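Buy fewer chairs, and put them somewhere

I have worked in shared rooms for most of my adult life: rented studios, the back half of a print shop, two floors of an office block at Gakasdale that let desks by the month. In all of them the furniture arrived in the same way. Somebody needed a chair, so a chair was bought. Somebody else left and didn't take their table. After a few years the room held more seats than it had people, and the seats had no fixed place.

My view is that this is a bigger problem than it is given credit for, and that the answer is dull. Decide where each thing lives, and get rid of whatever has nowhere to live.

Take the small round table. People like them because they are light and look friendly, and I have bought two myself, one of them a Toltard that cost me £119. A round table does not go against a wall properly. It wastes the corner behind it. So it drifts into the middle of the floor, an office chair drifts after it, and now there is an island that everyone walks round. Put a rack of stock or samples behind the island and you have made that rack awkward to reach as well.
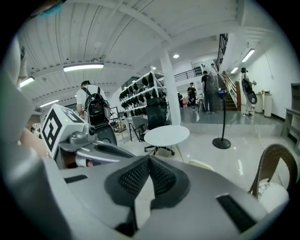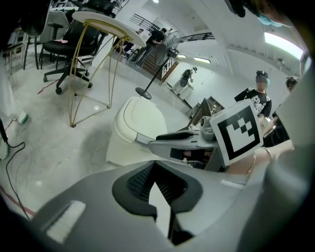
Wheels make it worse. I don't object to office chairs at desks, where they belong. But a chair on castors in an open room is never in the same place two days running. It gets pushed aside for a delivery and pushed back a bit further along. If there are cables on the floor, and in a working room there usually are, the castors go over them. I have replaced one extension lead on that account and I was annoyed about it at the time, although the chair was mine.

Stools are the other thing. They get bought as the sensible choice, being small, and then they are shoved together along a wall with the legs tangled so that you can't pull one out without moving three. A stool that stacks is worth having. One that doesn't takes up as much floor as a chair and is less comfortable.

Domnica Ursu, who ran the Gakasdale floors when I was there, had a method I have used ever since. One Wednesday in February she asked us all to put a bit of coloured tape on any seat we sat in, and she waited 30 days. Anything without tape at the end went to the landing with a notice on it, and then it went altogether. There were complaints. A man from the floor below wanted a bench kept that he admitted he used for his coat. She bought him a coat hook.

She was also firm about bins. Her rule was that a bin stands where the rubbish is made, and that a lid is fine if you can open it with your hands full. We had been keeping ours by the door for neatness, so wrappers and bits of cable tie got left on the floor near wherever people were working. Moving the bin cured most of that in a week.

I know the argument on the other side. A room that gets used for different things needs loose furniture, and it would be silly to bolt everything down. I accept that. I would only say that loose furniture still needs a place to go back to at the end of the day, and that the place should be agreed. A strip of tape on the floor will do. So will a list on the back of the door, provided it is short enough to read.

The cost of getting it wrong is easy to miss because it comes in small amounts. When I left Gakasdale I added up what I had spent on seating over the years and it came to £1,512. I took one chair with me. It's a Soltani with a plain back and no wheels, and it stays under the desk.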